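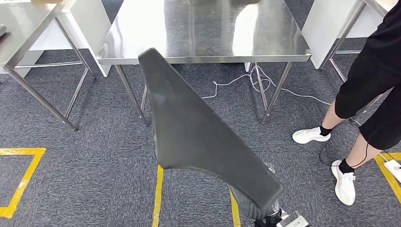

Fodlow Parish Council
Minutes of the Drought and Water Supply Working Group
Held in the Council Office at 7.00 pm

Present: the Chair, five members of the working group, the Clerk, and one officer from the Watitz catchment office. Two residents attended.

1. Apologies
Apologies were received from the member for Menon ward and accepted.

2. Minutes of the last meeting
The minutes were agreed as a correct record and signed, subject to the correction of "Menon Brook" to "Menon Beck" in item 4.

3. Reservoir and river levels
The catchment officer reported that the Wirnier reservoir had continued to fall during August and that the upper beck was no longer flowing above the road bridge. Fish had been moved downstream to the deeper pool at Watitz. Limits on taking water from the river would stay in force until further notice.
Members asked whether the limits applied to private boreholes. The officer undertook to reply in writing.

4. Supply to outlying properties
The Clerk reported that 24 properties on the Menon road were without a reliable supply, their springs having failed. A tank was being filled twice weekly at the chapel lay-by. Members noted complaints about low pressure at the tap and the lack of lighting after dark.
RESOLVED: that a second tank be requested for the top of the lane, and that £200 be set aside for temporary lighting.

5. Fire risk on the common
It was noted that a grass fire had burnt 8 hectares on the north side of Wirnier Common. The cause was not known. The Chair recorded the council's thanks to the fire crews and to the farms that had supplied water.
RESOLVED: that barbecues and open fires be banned on the common until the end of October - notices to be placed at all gates.

6. Public session
A resident asked that the allotment standpipe be reopened for one hour each evening. The Chair replied that this was a matter for full council and would be put on the next agenda.

7. Any other business
The Clerk was asked to obtain a price for clearing the ditch beside the school before the autumn rain.

The meeting closed at 8.35 pm.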